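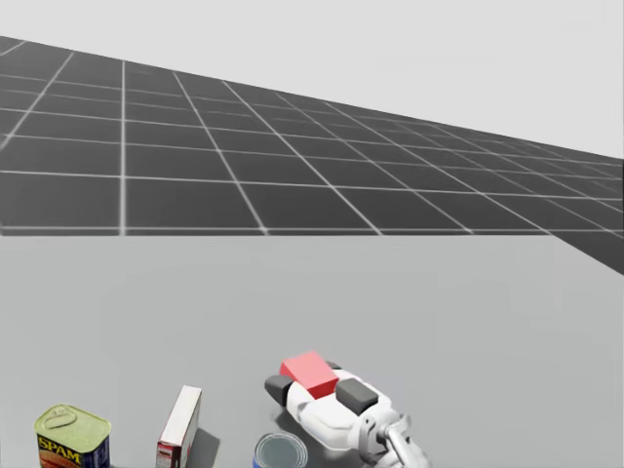 Progress report on the Stallden simulation kit trial

Prepared for the Cuypers fund, 25th April

Where we have got to

Thank you first of all for your patience over the winter, and for letting us move the second payment so that it fell after the licence renewal. It made life a good deal easier at this end. When we last wrote, in February, we had only just got the Stallden kit installed and were still grumbling about the manual. We have now had a proper run at it, and I am glad to say there is a fair amount to tell you.

You will remember that the grant was given so that we at Zisterwood could find out whether a small packing business like ours might try out a two-armed robot on a computer before spending any real money on one. Stallden supplies the simulated robot, a table, a set of grocery items and coloured blocks to put on it, and the tools for teaching the arms and scoring what they do. We are reviewing it as a paying customer would, and Stallden has had no say in this report.

The work so far

Most of our time has gone on the block task. An arm has to pick up a small red cube and carry it across a light grey table without disturbing the groceries, which include a Spam can, an upright carton and a round tin. It sounds like nothing at all when you write it down, and one of our packers was very polite about it when she first came to look, but it is a good stand-in for the awkward jobs on our mixed-order bench, where something small has to be fished out from among taller things.

We have recorded 3678 attempts to date. The early ones were poor. The arm would come in too low, clip the round tin and send it rolling, and then carry on quite happily as if it had the cube. After we had added 157 demonstrations guided by hand (a slow business, and hard on the wrists), the approach became much steadier, and in the last block of 600 attempts the cube was lifted cleanly in well over half. We had hoped for better by now, I admit, but the direction is right and the failures have become duller, which our engineer assures me is a healthy sign.

What we think of the kit

The arms themselves are very good. The joints move believably, the fingers close at a sensible speed, and you can stop everything mid-movement, look at it from whichever side you like and then carry on. That has been worth a great deal to us, especially with the people from the bench, who will not read a graph (and why should they?) but will tell you at once that the wrist is coming in from the wrong side.

The grocery set is pleasant to work with and the labels are clear enough for a beginner to know what is what. We would have liked more soft and floppy goods. Everything we have used keeps its shape however hard it is gripped, and a great deal of what goes across our bench is in bags. Stallden tells us bags are being worked on, without a date.

Setting up was the weak point. It took us 2 weeks where the brochure led us to expect a couple of days, mostly down to a licence check that failed whenever our line dropped. The help desk was kind and quick to answer, but it was the same answer each time, and in the end we sorted it out by moving the machine into the front office.

We also looked at the Jimov package for comparison, as you suggested. It is cheaper and was running by the first afternoon, but it offers only a single arm and its scoring is very bare. For a school or a club I think it would do nicely. For our purposes we would stay with Stallden.

Money

Spending is in line with the plan apart from the licence, which went up at renewal, and we have met the difference out of our own training budget. We are not asking for anything further. A small sum set aside for travel is untouched, and we should like your permission to put it towards more hours for the hand-guided demonstrations.

What comes next

We mean to bring the second arm into play, so that one can steady the carton while the other reaches past it. We shall also begin moving the groceries to a fresh place at the start of each attempt, as the arm has become rather too used to finding things where it left them. Bench staff will go on coming in for an hour at a time to watch and comment.

If anyone from the fund would care to see it running, mornings are best, and there is always tea. Please let us know about the travel money when you have had a chance to talk it over.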